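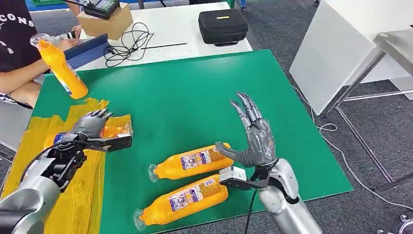 Orange bottle with a white and purple label, on the green mat.

Mirnmont Low Store Cabinet, Two Door

$1,129 including GST
Pick up from Drurnside, or delivered (see Delivery)

Overview

The Mirnmont Low Store Cabinet is a floor-standing steel cabinet for bottled and boxed supplies in laundries, school cleaning rooms, clubs and small workshops. It has two hinged doors, two adjustable shelves and a removable sump tray in the base. Total volume is up to 280 litres with both shelves fitted.

It is the low version of the Maltden range and is meant to go under a bench or a window. The tall version uses the same shelves, locks and feet, so parts can be swapped between the two if you own both.

This is a general store cabinet. It is not a flammable liquids cabinet and must not be used as one. If you store fuels, solvents or anything with a flammable diamond on the label, ask us for the safety cabinet list.

What's in the box

Cabinet body, assembled
2 shelves with clips
Sump tray
Keys
Adjustable feet, fitted
Wall bracket with screws for timber studs

Fixings for brick and plasterboard are not supplied.

Body and doors

The body is folded and welded sheet steel with a light grey powder coat inside and out. The back panel is welded on all sides, so there is no gap behind the shelves for small items to fall through. Door hinges are inside the body and can't be reached with the doors shut.

Each door opens past square. If the cabinet is going into a corner, leave a hand's width on the hinge side or the door will hit the wall before the bottom shelf clears. The right-hand door closes first and the left-hand door locks over it. The lock is a cam lock with a folding key.

Shelves

Shelves have a raised lip at the front and back. They sit on clips which move up and down the slotted rails in the side walls. Unload a shelf before moving it. The clips are a firm fit when new and a flat screwdriver helps.

Put heavy containers on the base and not on the top shelf. Tall trigger packs usually need the upper shelf moved up a few slots, and some customers leave the second shelf out altogether and keep refill drums in the bottom half.

Shelves are also sold on their own - see Spares.
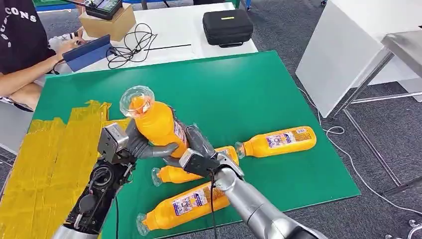
Four orange bottles, one lifted off the green surface.

Sump tray

The tray sits loose in the base and lifts out from the front. It is polyethylene with a smooth inside face, so it can be hosed out and wiped dry. Check it when you do your stock count. The tray is there to catch drips and small leaks and won't hold the contents of a full drum.

Keep acids and chlorine products in separate cabinets. Putting them on different shelves of the same cabinet is not enough. Your product supplier can give you the safety data sheet for anything you're unsure of.

Siting the cabinet

Stand it on a hard, level floor. The feet wind down for uneven concrete and a spanner is needed to lock them off. Do the locking nut up last, with the doors shut, and check that the gap between the doors is even from top to bottom. An uneven gap means one foot is still off the floor.

Use the wall bracket. The cabinet is stable when loaded evenly, but with both doors open and a heavy top shelf it can be pulled forward.

The coating is for indoor use. A covered breezeway is fine if rain doesn't blow in. We don't recommend it for pool plant rooms, where the air gets into hinges and locks no matter how well the steel is coated.

Cleaning

Warm water and ordinary dishwashing liquid. Don't use scourers or cream cleansers on the powder coat. Wipe up bleach spills straight away and rinse the area. A drop of light oil on the hinges when they start to sound dry is all the maintenance needed.

Scratches that go through to bare steel should be touched up. Light grey touch-up paint is kept at the counter.

Delivery

Cabinets are sent on a pallet from the Tzanetos warehouse at Drurnside. The standard rate is kerbside only, and the driver is not able to take it inside or up steps. If you have no forklift, choose tail lift at checkout. Country orders are quoted before we charge your card.

Pick-up is weekdays and Saturday morning. A ute or a box trailer will do. The cabinet must travel standing up or on its back, never on its doors. Please bring your own straps.

Check the carton before signing. Dents found later are hard to claim from the carrier, so if the corner boards are crushed, write it on the docket and send us a photo the same day.

Returns

Unused cabinets can be returned in the original packaging. Return freight is at the buyer's cost unless the cabinet is faulty. Cabinets that have had chemicals stored in them can't be resold and aren't accepted as change-of-mind returns.

Spares

Shelf, with clips
Shelf clips, bag
Sump tray
Cam lock and keys - quote the number stamped on the lock face
Foot and locking nut
Wall bracket

Also in this range

Maltden Tall Store Cabinet
Maltden Open Shelf Unit
Mirnmont Cabinet Stand, to suit low model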